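The Snack Shelf, Ornalbridge: A Small Gallery

Padmavathi Marar, May

Every workplace has a shelf that everybody uses and for which no one will accept blame. Ours at Itden is in the Ornalbridge building, past the second set of doors, and it holds crisps. It is meant to hold a sensible range of snacks, and for one week in spring it did, until the dried apricots were left to fend for themselves and eventually went home with somebody's mother.

I began keeping this page after the Nisbridge office told us, in a tone I can only call pitying, that their shelf was always tidy. They also have a kettle that doesn't trip the lights. We are happy for them. What Nisbridge lacks is range, and I say that as a person who once travelled over there for a whole afternoon on the strength of one bowl of pretzels.

A few words on how the thing works. Crisps in tubes come in on Mondays, bought out of the tin, which takes 40p a go. The tin has been known to contain a button, a foreign coin and a note reading "will pay later" in handwriting that three people have denied. Tubes are preferred to bags on the grounds that they stack, stand up and can be closed again. All of this is true in the shop. What they get up to once they reach us is another matter, and the reason there is enough material for a gallery at all.

I don't arrange anything for these pages. People have accused me of it, usually the ones who put things back badly.
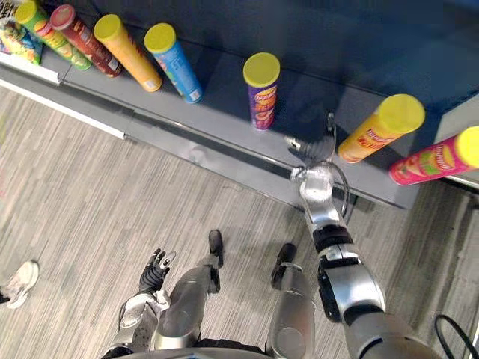
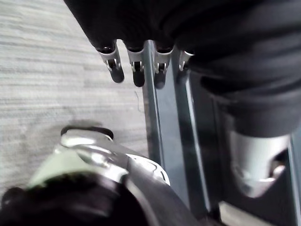
Tubes are sold on the promise that they stand upright, and I have come to regard this as advertising. A cylinder wants to roll, and given a smooth shelf and a passing elbow it will lie down at the first opportunity. On the dark shelf in the first picture the purple one is on its feet, showing the ceiling its yellow lid, while the green, the dark red, the orange and the light blue have all keeled over in the same direction like passengers on a late train. I have some respect for the purple. I don't know what flavour it is and I'm not sure it matters, as it is always the last to be opened and somebody always says it tastes of the other ones.

The lids deserve a paragraph. Most of ours are yellow, so a lid parted from its tube can be put on practically any other tube, and is. The dark red one has a red lid, which makes it the only one you could return to its rightful owner with any confidence. Matheson, our supplier, has been asked whether lids could be bought separately. Matheson has not replied, and I imagine the email being read aloud over there from time to time.

Then there is the question of order. Over the years we have tried the following:

By flavour. Collapsed at once over whether paprika is a kind of barbecue.

By colour. Very handsome for one morning. It looked like a paint chart, and people were shy of taking anything in case they spoiled it, so everyone went to the bakery.

By how full they were. This required shaking them, and shaking them is how you get a tube of crumbs.

By whoever was standing nearest. The current system. It has its critics, but it has outlived the others.

The striped grey carpet is the real victim. It is a good carpet for hiding crumbs, which I assume is why it was chosen, and a poor one for finding them again in bare feet. (There was one occasion, during the heatwave. We have a policy now.) Anything that rolls over the front lip of the shelf ends up down there, and the etiquette is that a closed tube may be put back without comment. An open one belongs to the person who dropped it, who must eat the top third and look cheerful.

Suggestions for next month are welcome, particularly from anyone who can explain the button. The vote on whether to readmit nuts closes on Friday, and so far we have 3 in favour, one against, and one slip that just says "apricots".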